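Gualtiero Colombo has lost an argument with a pillowcase, and he is delighted to tell me about it.

"It was inside out," he says, leaning across the bench at Dorketti, the small robotics workshop he runs with his business partner, Guido Lo Presti. "The arm picked it up, gave it a lovely shake, and folded it inside out. Perfect corners! You'd have been proud of it. And I thought, well, my kids do exactly the same."

I had come to ask a simple question, the one my mum asks every time she sees a clip of a robot loading a dishwasher: can they do it yet? Colombo's answer takes most of a morning and two pots of tea, and it begins with a firm "sort of".

He spent years on factory automation before any of this, programming arms at Sorrentino, a packaging plant where the same carton arrived in the same spot all day long. "Those machines were brilliant and completely blind," he says. "Move the carton a thumb's width and you'd get cardboard everywhere. A kitchen moves everything a thumb's width, every day, and then someone leaves a banana on it."

What has changed, in his view, is the teaching. Nobody at Dorketti writes out the path of a wrist any more. A person does the chore, over and over, with a gripper held in the hand, and the recordings become the lesson. For their first tidying task they collected 800 demonstrations. Lo Presti did 600 of them himself.

"My forearm was enormous," says Lo Presti, who is quieter than Colombo and had until then been busy with a box of screws. "Just the one. I looked like a crab."

The pair have a trial under way at Jiltton, a homewares shop with a stockroom out the back, where an arm they call Mavero puts returned items on the correct shelf. It started in October. Colombo is thrilled with how it handles boxes and mugs, and cheerfully gloomy about anything in a plastic bag. Coat hangers are banned from the trial altogether.

"The staff were polite about it for a week," he says. "Then they started bringing it things to try — a colander, somebody's hat. That's when I knew we were getting somewhere."

The bathroom is where he'd like to go next, and he lights up when he gets onto it. People assume the heavy jobs are the hard ones, he tells me, but he'd sooner give a robot a sack of potatoes than a bathroom shelf.

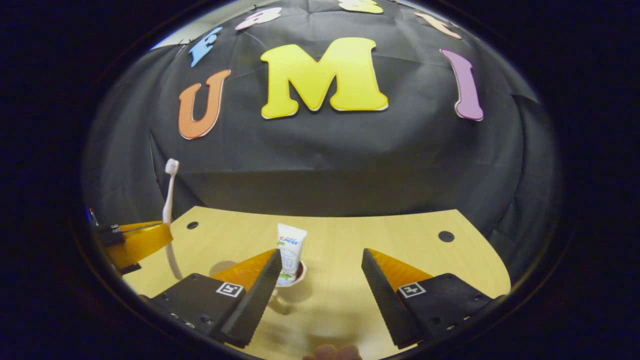
"Toothpaste is a wonderful problem," he says. "It's stiff when it's full, floppy when it's half gone, and it's a different shape every morning. You squeeze too softly and you drop it. Too hard and you're cleaning the ceiling. A toothbrush is nearly as bad, because it's skinny and it rolls."

So would he have one at home? He would, and his wife would not, at least until it can be trusted near her good glasses. Lo Presti wants one for socks and nothing else.

Neither will give me a year. Colombo reckons shops will get there well before houses, and that the first useful home machine will do a couple of dull jobs slowly while everyone is out. He doesn't mind slow. "My dishwasher takes hours and I love it," he says.

Before I leave he shows me the pillowcase, which he has kept. It is still inside out, and the corners really are very good.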